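Subject: Re: [kitchen-list] refinishing the big table, oil or wax??

On Wednesday, the list member at Venter wrote:

> We have a long birch table in the shared kitchen, top is 8 ft, been
> sanded once already by whoever had the place before. Finish is worn
> through where people sit. Somebody gave us a can of Wilteck hardwax
> and there's half a can of plain Vikano oil in the cupboard. Which
> one? And can one go over the other? Also how far do I have to sand,
> I have 80 and 120 in the drawer and that's it.
>
> Need it back in use by Monday lunch if possible. People are eating
> on their laps.

Quick one, on my way out the door.

Use the Wilteck. Oil is nicer to put on but you'll be redoing it every few months in a kitchen that busy, and the rings from mugs will drive you nuts. We did ours in **April** with the hardwax and it's still fine apart from one corner by the kettle.

Don't put one over the other. Wax first then oil = sticky mess, never dries right. Oil first then hardwax can work if the oil has had weeks to cure, but you don't have weeks.

Sanding. Your 80 is only for the worn patches and any black water marks. Then 120 over the whole top, then stop and go buy some more paper. Don't go to 300, I did that once becuase I had it lying around, and the wax just sat on top and wiped straight off. Too smooth. 150 or 180 is plenty. Always with the grain, even when it's tempting to go sideways at a stain.
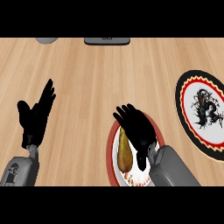 How long before you can put plates on it? Overnight for light stuff if the room is warm, but give it a full week before anything hot or wet stays there.

So Monday lunch is doable if you get both coats on by Saturday. Cloth or paper under everything, no wiping with wet rags. Tell people. Put a note on it. They'll ignore the note but put one anyway.

Order I'd do it in:

- clear the table, take it outside if you can lift it (dust gets in everything)
- scrape off old gum etc. underneath, you'll find it
- 80 on bad spots, 120 all over, then the finer one
- vacuum, then a barely damp cloth, let it dry, quick light pass again
- first coat THIN. thinner than you think. wait 30 minutes and buff off whatever's still shiny
- leave it overnight
- second coat, same again

Thin is the main thing. If it feels like you're wasting half of it on the rag you're doing it right.

Rags: lay them flat outside to dry, or in a metal bucket of water with a lid. Do NOT ball them up in the trash, they can heat up and catch fire. Same goes for the Vikano, any oil finish really.

On color, the wax will warm it up a bit, pale wood goes more honey. If you want it to stay pale there's a version with a little white in it. Bitden had some on the shelf last time I went, small cans, not cheap. Test it on the underside first, it looked kind of chalky on mine and I went back to the clear.

Edges and end grain soak up way more than the top. Give them an extra coat or they'll go gray first.

You can borrow our sander, it's in the hall closet with the bag of discs. Some of the discs are used so check, the good ones are in the yellow envelope. Need it back before the weekend after this one, we have a door to do.

Oh and the legs. Leave the legs alone. No one looks at the legs.

Gotta run, will check mail again tonight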